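26 Mar 2026
Bindery bench, Florkitum

Rebinding the reading group's copy of Urnuvell, the Karaca paperback. It's a novel about a harbour town where the bells stop, and it has been read to bits. Spine glue brittle, 3 leaves detached, one corner torn at the start of chapter 4.

Pulled the old cover off dry. Came away clean except for a strip near the tail.

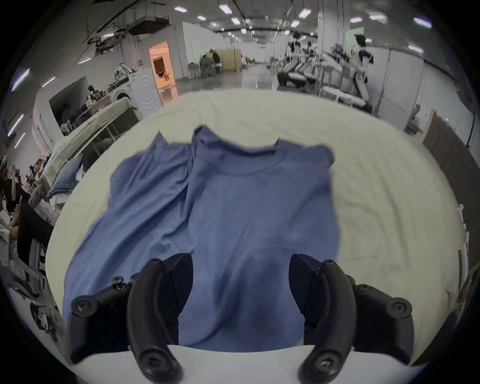 Text block is about 100 leaves, cheap stock, grain running the right way for once. Knocked it up square and left it in the press under light weight.

Tried the Pliltau paste on a scrap first. Too thin, it cockled the paper. Second mix was better with less water.

Read the first chapter while waiting. Slow opening, good on the weather. 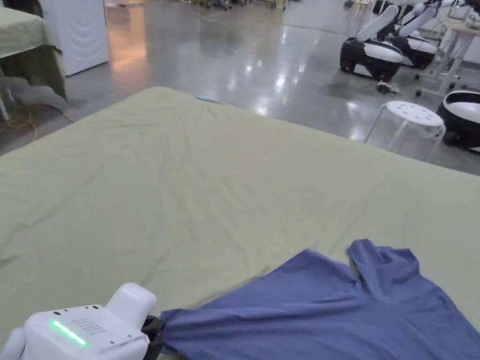

Still to do
Tip in the loose leaves, check page order before gluing.
Mend the torn corner with thin tissue.
Line the spine, then case in. Group wants it back for May.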